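## Sorting fruit before it sorts itself

Fruit bought on sale has a schedule, and it won't share it with you. My last haul at the Dukwood market cost me 29 dollars and fed mostly flies. I now do this on day one.

1. Clear a table. A counter works too, if yours has ever been clear.
2. Set out two baskets, one for "eat now" and one for "can wait."
3. Label them. You will forget which is which by dinner.

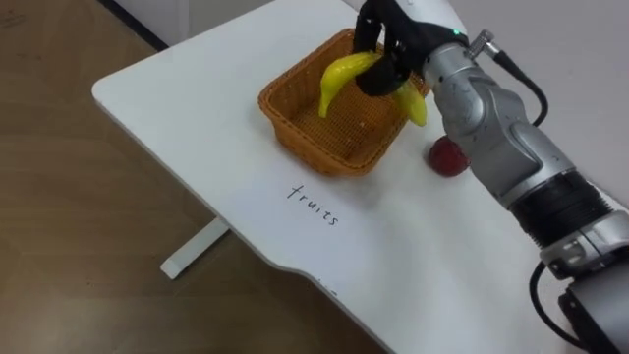
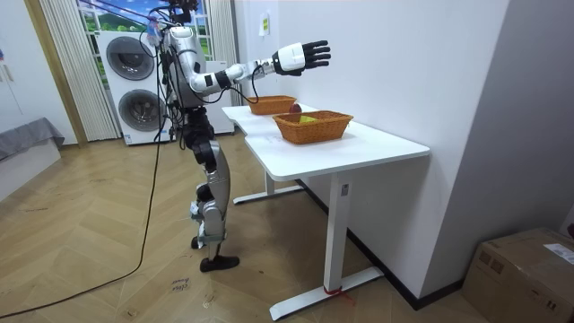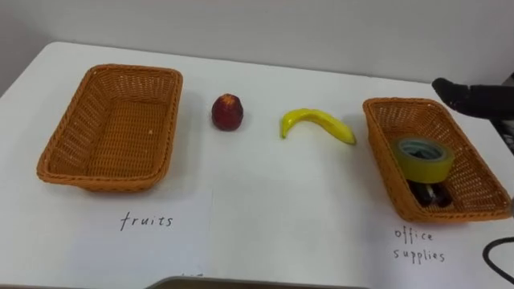 4. Press each piece near the stem. If it gives, it goes in "eat now." If your thumb goes through, it goes in the compost.
5. Keep bananas away from everything - they ripen their neighbors out of spite.
6. Put apples in the fridge drawer. They'll sulk, but they'll last.
7. Don't wash berries until you're ready to eat them.

Check "can wait" every 2 days and move things over. Pears need closer watching in July, when they go from rock to soup while you're at work.

Anything you've moved twice is now jam.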